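**Jestero tabletop arm with the Zendeo tidy-up package, tested September**

Unit under test: one arm, two-finger gripper, wrist camera, control box, Zendeo software on a yearly license. I ran it for household sorting: pick an item up, move it to a tray or a basket, let go, return to rest. I did no cooking, no pouring and nothing with glass.

Setup is well documented. The base bolts down through four holes, and the control box needs its own outlet. Calibration asks you to touch the gripper to a series of marks on the table and takes less time than the manual claims. The cable run is the weak part of the mechanical design. Slack is left at the wrist so the joint can turn, and the slack finds its own position. On two occasions a loop snagged the rim of a basket and the arm stopped on a force limit, as it should. A clip costs very little and should have been in the box.

**Rigid items.** Good. Boxes, blocks and a plastic cup were picked up at the first attempt nearly every time. The planner selects two parallel faces and closes on them. It handled items placed at an angle to the tray without complaint. Fruit was slower, with a second approach now and then when an orange rolled.

**Soft items.** This is where the money goes. I ran 31 transfers of soft goods (cloths, socks, a mesh bath sponge) and 20 ended in the correct container. The failures fall into two groups:

- The gripper closed on an outer layer only, and the item slid out during the lift.
- The item was carried correctly and then stayed hooked on a fingertip after release. Mesh did this more than cloth.

The second group is the more annoying one. The software logs a release as complete when the fingers reach their open width. It does not check whether anything is still attached. With netting, the arm drove off to its rest position with the item in tow and reported success.

**Vision.** The wrist camera is useful until the last stage of the approach. After that, a large soft object fills the view and the depth estimate is of little value. Zendeo falls back on the last good estimate, which is adequate for a block and poor for anything that compresses. A second camera on a stand helps a lot. The package supports one but does not include it.

**Teaching.** You can add your own items by guiding the arm by hand. The memory holds 1536 recorded motions, far more than a household would use. Retraining runs overnight and cannot be paused.

**Noise and speed.** Quiet enough to share a room with. A person clears the same table several times faster, and I see no setting that changes this.

**Value.** The license alone is 1000 dollars a year. For a small shop that moves the same rigid parts all day, the figure can be defended. For a home it cannot, at least until release detection is fixed. I would also want the arm to fold something before I called it a laundry aid – it will carry a towel, badly or well, and that is the extent of it.

Rating: three out of five for light sorting, one out of five for laundry.

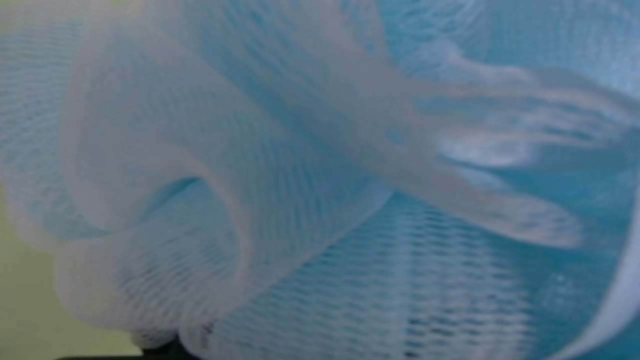
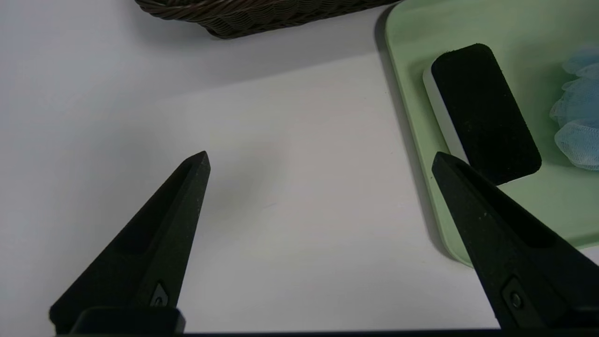
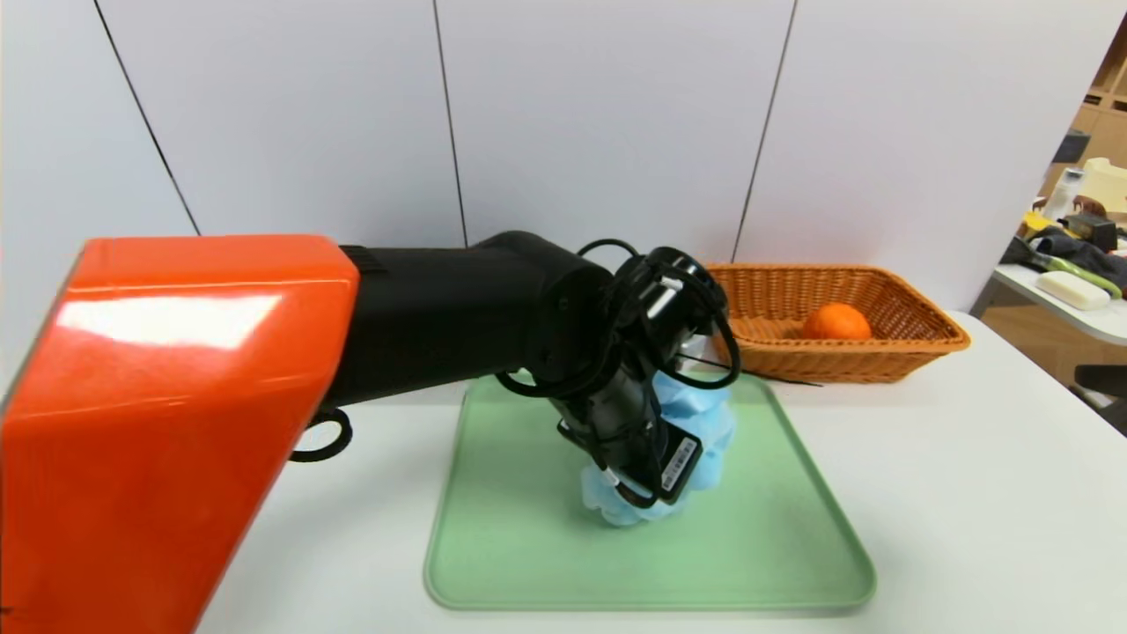

Yuk-lan Shek: We have the same arm on a packing bench, and the false release reports went down after we added a short upward shake before the return move. It adds a few seconds per cycle. Mesh bags still hang on sometimes, so we send those to a person. Did you try the wider fingertips? Ours shipped with a set, but they were in the bottom of the control box carton and easy to miss.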